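Documentary and Nonfiction Film > Restorations and Home Releases
Thread: Zirkimia (Zidberg disc) - runtime and frame rate questions
Started January 5, 2018

reelchange_6
I have the Zidberg disc of Zirkimia, Gerardo Ferri's dance hall documentary. The packaging gives 97 minutes. The feature on my copy runs 93 and change. I compared it against my old broadcast recording and found no missing scenes in the first half. The ratio is very close to 24 to 25, so my working assumption is a PAL-speed master that was never slowed back down.

Can anyone with the earlier Sembiring release confirm the length of theirs? I would also like to know if the music in the ballroom chapter sounds sharp to you.

mag_track
Sembiring disc here. 97 minutes with logos. The band in the ballroom chapter plays in A on mine. If yours is closer to B flat, you have your answer.

reelchange_6
It is sharp, but by less than a semitone as far as I can measure. A 4 percent speedup should give 70 cents or so, which fits.

dulcet_tone
I don't think the speedup explains all of it. The archival reels in that film were shot at different rates to begin with. The street material is 18 fps and the club interiors are 24. Ferri's editor step-printed some of it and left some alone. If you sync on an archival shot, your comparison will drift no matter which disc you use. Sync on the interviews. 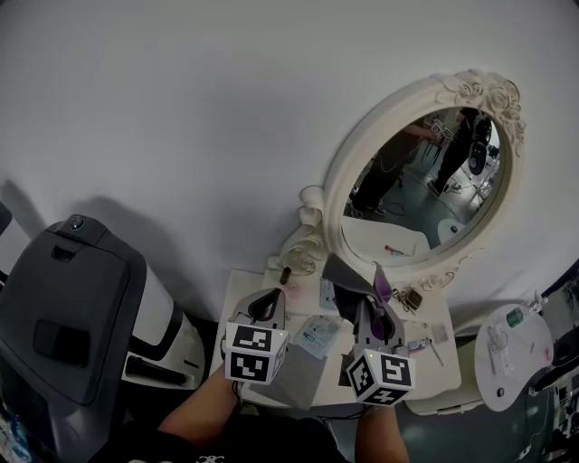 The interviews were shot on video at 25 and converted for the theatrical prints, so on the Zidberg disc they may be running at their native speed. In that case the disc is correct for the talking heads and fast for everything that originated on film. I would not call that a defect without qualification.

mag_track
That's a generous reading. The theatrical version is the reference. If the prints ran 97 minutes, a home release should run 97 minutes. What the camera recorded at before the conform is a production detail.

dulcet_tone
The theatrical version slowed the interviews by 4 percent, and the voices are audibly low in it. Ferri complained about this in the liner essay for the Sembiring release. Page 21 of the booklet, second column.

mag_track
He complained about the mix. I have the booklet open. The sentence is "the voices sat too low in the room," and the paragraph is on theater playback levels. Low in level. Pitch isn't mentioned anywhere on the page.

dulcet_tone
Fair. I read it as pitch. I still hear it as pitch.

north_aisle
Two practical notes for the original poster.

First, check whether the disc is flagged 1080i at 50 or 1080p at 24. Most players will show this on the info screen. If it is 50i, the speedup is baked in, and a player setting will not fix it.

Second, the copies sold in the Drinura box set have a different feature file. I have both. The standalone disc is 50i and the box set disc is 24p. The spine number on both is 678, so the listing on a store page won't tell you which one you are buying. The only external difference I found is the copyright line on the back, which sits on one line for the standalone and two lines for the set.

reelchange_6
Info screen says 1080i 50. Copyright line is on one line. So that's settled for my copy.

Has anyone asked Zidberg for a replacement?

north_aisle
I wrote to them when I bought mine. They said the standalone was made to the master they were supplied and they do not consider it faulty. No exchange offered. They did confirm the box set was encoded later from a new scan.

pilcrow_j
Before anyone buys the box for this, the new scan has its own problem. There is noise reduction on the club interiors and the grain freezes during the slow dissolves. The coat check sequence is the worst of it. The 50i disc is interlaced and fast but it has the grain.

mag_track
Disagree on the coat check sequence. That shot was an optical in the original and always looked soft. The Sembiring disc looks the same there, and it has no noise reduction that I can find.

pilcrow_j
Soft and frozen are different things. Step through it one frame at a time. On the box set the grain pattern repeats for six frames, then changes. An optical doesn't do that.

mag_track
I'll step through it when I can borrow the set.

reelchange_6
For anyone who wants to check their own copy, the method I ended up using follows. It needs a player with a frame counter.
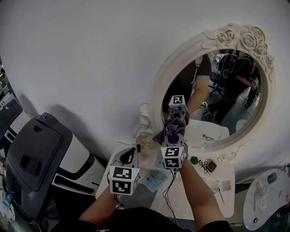 1. Pick two cuts inside a single interview. I used the projectionist, from his first appearance to the cutaway of the staircase.

2. Count the frames between them. Ignore the clock on the player, because some models round it.

3. Divide the count by the disc's frame rate and compare with the same two cuts on another release. A 60-second stretch on the Sembiring disc comes out at 57.6 on mine.

4. Repeat with a stretch of club footage. If both ratios match, the whole feature was sped up together.

Mine match, so the interviews and the archival reels were treated the same way.

dulcet_tone
Matching ratios are what you would expect, given that both discs come from the finished cut. It doesn't tell you which speed is right for the voices.

reelchange_6
Agreed. It only tells me the standalone is fast relative to the prints. I'm keeping it for the grain and will look for a used Sembiring for the sound.

mag_track
If you find one, check that the booklet is included. Most used copies I've seen are missing it.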